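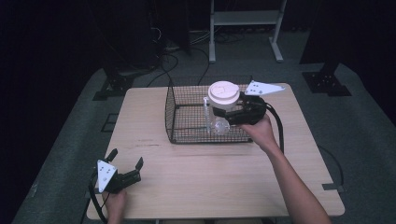 Can you sign up for a campus peer tutoring group if you aren't failing anything? Anybody enrolled can join, and about half my group at Maes was doing fine when they signed up.

3 min read

I get asked this a lot because I ran a chem study group last year and I'm running two of them now. So, a few posts on how it works and what I'd tell a first-year.

You fill out the form on Plutero. It asks for your course, your section and the hours you're free. Please put your real free hours! If you write "any time" you will get matched to the 8 a.m. group, and you won't go.

Groups are capped at six. Last fall 651 people signed up and we ran short of leaders in stats and organic, so those two had a waitlist until the second exam. Chem and calc were fine.

My own first group leader was Nuno Quintela and he never once did a problem for me. He'd hand me the marker and sit down. I hated it for two weeks – then I took the midterm and found I could start every question, which was new for me.

What to bring: the problem set, whatever you tried (even if it's half a line and a sad face), and your lecture notes. Leave the answer key in your bag. I know you have it, we all had it.
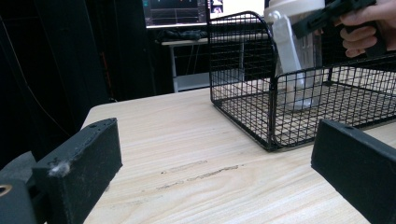

Hortensia Agudelo replied asking whether you can switch groups mid-semester if the leader talks too fast, and whether the leader finds out why you left.

You can switch up to week nine, same form, pick "change group." The leader just sees that a seat opened up. I've had people leave mine and I still say hi to them in the dining hall, it's fine.

Also, you can tell us to slow down! I talk fast when I'm nervous and I was nervous for all of September. Han-gyeol Ra used to tap the desk at me whenever I skipped a step, and now my whole group does it.

If you want to lead a group next year, you need a B+ in the course and one faculty email. Applications open in April. The training is two evenings and there's a small stipend – it covers my coffee and most of my laundry.

Spring group sign-ups are already up as of 11/21/25. Intro bio fills first, then calc 2. If your section isn't listed yet, check again after registration closes, because they add groups once they see the numbers.

Okay, I have a lab report to finish. Drop your course below and I'll tell you who's leading it if I know.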